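Pavurard Water District Moves to Monthly Meter Reads
July -- Staff report
2 min read

The Pavurard water district will read residential meters every month starting in July, replacing the quarterly schedule. The change covers 260 accounts on the Skirnix line and 28 on the Savelari spur. Rates stay the same.

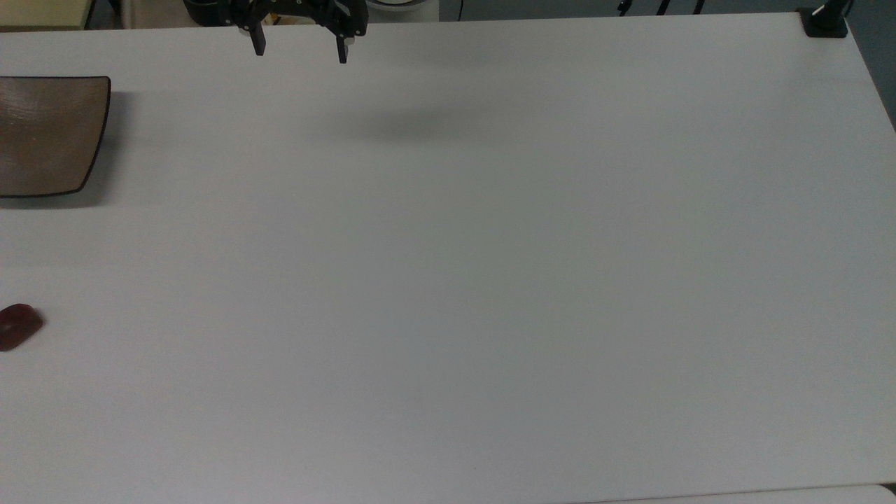 Will customers need a new meter? Existing meters stay in place, and the district will add a radio transmitter to the lid of each meter box.

Installation takes around 15 minutes per address. Water remains on during the work. Meter boxes must be clear of soil and parked vehicles by 8 a.m. on the assigned day -- crews will skip blocked boxes and reschedule.

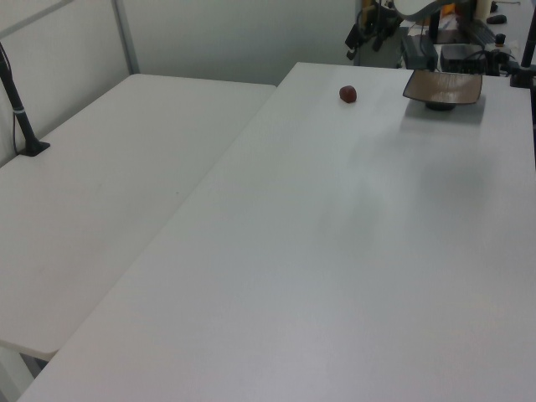
A small dark red object and a shallow square dish on a white table.

Bills will be due 18 days after the read date. Accounts on Nechyporuk Road share a master valve and will be converted last. Leak credits still require a repair receipt.

14 shares | 3 comments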